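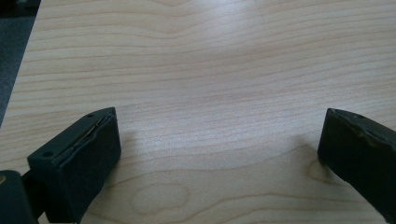

**What is Rutari comparing in the new trial?** Two hand-held grippers, one from Jestava and one from Dvorak, each tried with the same wrist camera and the same controller.

TRANANLEY, March – for immediate release

Rutari has opened its gripper comparison at the Trananley workshop. Short notice, sorry – the parts came in late.

60 pick-ups per gripper, per session. 20 small household items, from a teaspoon to a bag of rice. Same table, same lights, same operators. Scores go on grip, slip and how tired the hand gets after 2 hours.

Finger pads get their own section. Pads wear, edges lift, and a worn pad can spoil a good result. So each gripper is run with used pads first, then with new ones, and both sets of scores will be publised.

Camera settings stay fixed throughout. Glare off pale table tops is on the list of things to check – a darker mat will be tried in the second round.

Full results once each gripper reaches 100 hours. Raw scores free to anyone who asks, inclduing makers not in the trial. Makers wanting a place in round two should write to the Rutari press desk before the end of the month.

Ends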